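Practice Notes: Doorway Rules for Mobile Manipulators, Revision 2

Puvano Automation Bulletin, Jan 11, 2026

The doorway section of the Kundden practice guide has been rewritten. Revision 2 replaces the text issued in November and applies to all mobile manipulator work, in simulation and on hardware, from the date of this bulletin. Sites running the Gruvmont navigation package should update their parameter files before the next scheduled run.

The old section treated a doorway as a gap in a wall. It set a clearance for the base and left the arms to the motion planner. In the incident log for the Abbasi test series, 17 of the 202 recorded passages ended in a protective stop inside or next to the opening. In 10 of those the base was within its permitted corridor and an arm link was outside it. The base clearance figure is unchanged. The new text deals with the arms, the door leaf and the conditions under which a passage may start.

Arm posture. Both arms must be in a named travel posture before the base enters the approach zone. A posture counts as named only if it is stored in the configuration file and has been checked against the full footprint, gripper included. Operators may not jog an arm inside the approach zone. If a task requires a raised arm near the opening, for example to reach a handle, the base must be stationary and the drive inhibited until the arm has returned to travel posture.

Door leaf. An open door is to be modeled as an obstacle at its measured angle. Do not assume that it rests against the wall. Handles and levers are included in the obstacle volume. Where the angle cannot be measured, use the worst case over the full swing and accept the longer path.

Floor and lighting. Bright patches and shadow lines on pale floors have caused false edges in depth and color data. Passage logic may not rely on floor color alone. Test sets must contain at least 2 scenes with strong patterned light across the threshold.

Camera attitude. Onboard views used for review must carry the camera pose with each stored image. A tilted view without its pose data is not acceptable evidence of clearance, and reviewers should return it. Horizon leveling may be applied for display, but the unleveled original is the record copy.

Simulation. Rendered scenes may be used for posture checks and for training reviewers. Furniture in the room beyond the opening should be left in place, as it affects path selection after the threshold. Simulated results do not replace the hardware passage test in section 4.
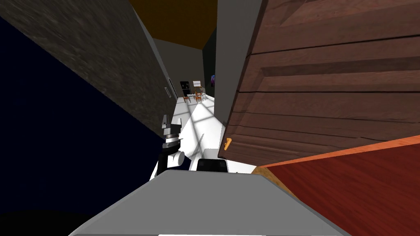 Simulated onboard view at a doorway, with one arm raised near the opening and the wooden door at close range.

Records. Each passage record must state the posture name, the door angle used by the planner, the source of that angle, and the reason for any stop. "Operator stop" with no further entry will no longer be accepted. Records made under the November text remain valid and need not be reissued.

Sites that cannot meet the door leaf rule with their present sensors may apply for a written deviation. The application must name the doors concerned and give the worst-case swing for each. Deviations are issued per site and do not carry over to a new floor plan.

The section on ramps and raised thresholds is still under review and is not changed by this revision.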